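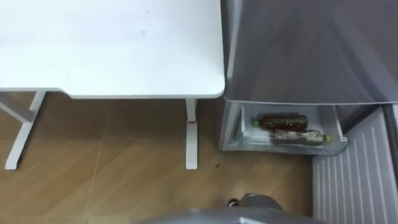 Search this journal Enter keywords Go

3. Study area and survey

Drinmont – open upland, 4000 hectares, mostly rough grass and peat, a few old plantation blocks on the north side. One road in from Prirlow. Overnight camping allowed without a permit away from the road, but only for a single night in one place. Signs say this at the Prirlow car park and again at the Gultell footbridge. Whether anyone reads them was one of our questions.

Most walkers come up from Prirlow and follow the Gultell stream to the saddle. Flat ground is scarce above the footbridge, so tents end up in the same few spots. Old fire rings at several of them. Below the bridge it's day visitors, picnics, dogs. We left them out of the sample entirely.

Fieldwork ran through August. Two interviewers, working the footbridge in the morning to catch campers on the way down. Evening interviews were tried first and dropped: people wanted to get the tent up before dark and gave one-word answers. Morning was better, though rain still shortened a good many talks. Day walkers were screened out with the first question (did you sleep on the hill last night).

The short form asked for group size, where the tent was pitched, how the spot was picked, whether a stove or open fire was used, and what was done with waste. Respondents marked the pitch on a paper map. Map marks were later checked and entered by Dagmar Vaněk at a plain white desk with metal legs (Figure 1), working from the paper originals and not from scans, as the pencil came out to faint on the scans.

Figure 1. White desk, metal legs.

In all 301 forms were collected. Of these 221 had a map mark clear enough to use and are the basis for the distance results in section 4. The rest are kept for the questions on stoves and waste, where position doesn't matter. Forms with no answer on waste were treated as missing, never as "left nothing behind".

Pitch choice was coded into shelter, water, view, company and habit. Habit turned out to be the awkward one. Someone who always camps by the same sheepfold may have picked it for shelter years ago – we coded the reason given on the day and left it there. Štefánia Koubek coded the full set, Vaněk recoded a share of it blind, and disagreements were talked through afterwards. Most were between shelter and habit, as expected.

Limits. One season, one valley, a fairly wet summer. Campers who left over the saddle never passed the footbridge and are absent. Also likely missing: very early starters, and anyone who camped below the road against the rules and had reason to avoid a clipboard. Self-reported fire use is probably low for the same sort of reason. The fire rings can't be dated, so they are no check on it. Vávra's earlier count of tents used the ridge as a viewpoint and is not directly comparible with ours, see section 5.

Last updated: 24 March 2025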